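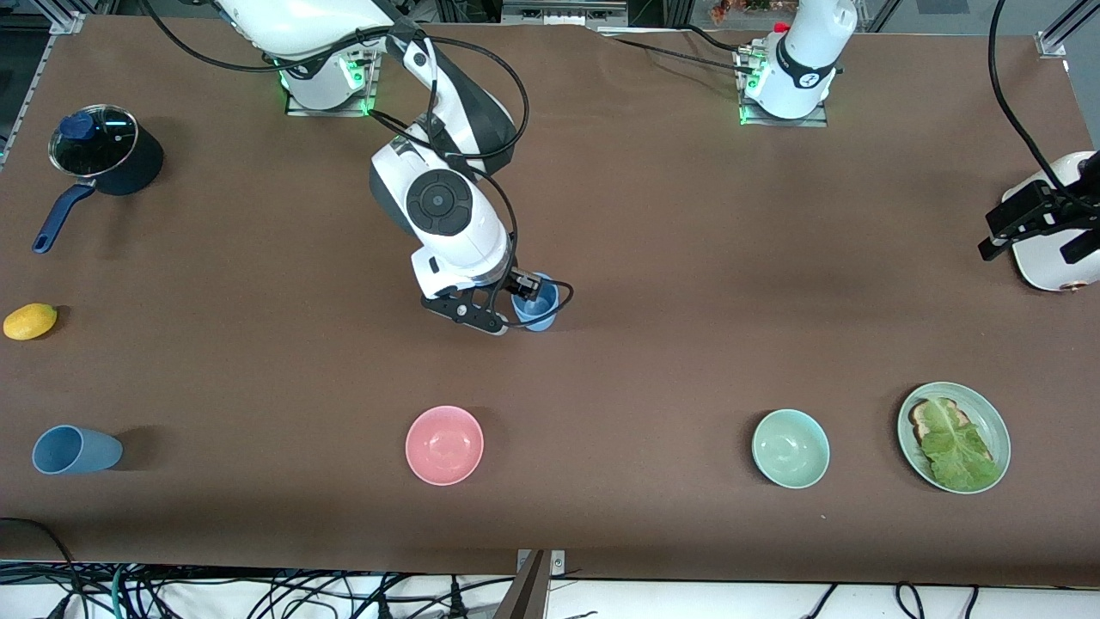

Home | Patterns | Machine Help | Forum | My Tickets

Ticket: Hosura flatbed dropping stitches on the left side
Opened by: Wael Zaki
Status: Closed
Mar 27, 2018

Hi all! So I've got a Hosura flatbed knitting machine, bought secondhand in February, and it was a dream for the first couple of weeks. Now it drops stitches, always on the left, and always when the carriage is coming back from right to left. I'm doing plain stockinette in the Botero wool blend (the gray one, a big cone I got on sale) and I can't get past the ribbing without a ladder opening up.

What I've tried so far:

- Swapped the needles that were dropping with ones from the far end of the bed. Same spot drops, with perfectly good needles in it.
- Went up a whole number on the tension dial. Fewer drops, but the fabric looks like a fishing net.
- Oiled everything. Twice. My sleeves can confirm.
- Moved the claw weights up every few rows. Helps a bit, then I forget one and we're back to ladders.

The row counter says 3000, if that matters, though I have no idea if the last owner ever reset it.

Reply from Mohcine Farouk, machine help

Hi Wael, good list, that saves us both a lot of time. If new needles drop in the same place I'd leave the needles alone. Two things to check. Push down on the sponge bar at the left end with a needle pulled forward - if the needle lifts up easily, the sponge is flat and needs replacing. Then look at the yarn as it comes off the cone and tell me if the tension wire dips when you change direction.

Update from Wael

OK, the sponge bar. I slid it out and the foam was a sad brown crust at one end and sort of okay at the other. Guess which end! I ordered a Ragab replacement strip, stuck it in, and knit a test swatch. Much better, but I still lost 3 stitches in the first 1000 rows, all at the edge.

Then I watched the wire like you said, and it does dip. There's a loop of slack at the left edge every time I turn. I'd threaded the yarn past the tension disc and not through it (I know, I know). Rethreaded, dial back where it started, and I've now done the whole back of a sweater with no drops at all. I'm so happy with it!

One leftover question - do I wax the cone or leave it alone?

Reply from Mohcine Farouk

Glad it's knitting again. A light rub of wax is fine on that blend, but go easy or it gums up the disc. Store the sponge bar out of the machine if you won't be using it for a while. Closing this one, just reply if it comes back.

Recent tickets
Husteck ribber won't line up with main bed
Carriage jams halfway across on tuck setting
Punch card skips a row
Which wax for cotton cones?
Replacing a bent latch needle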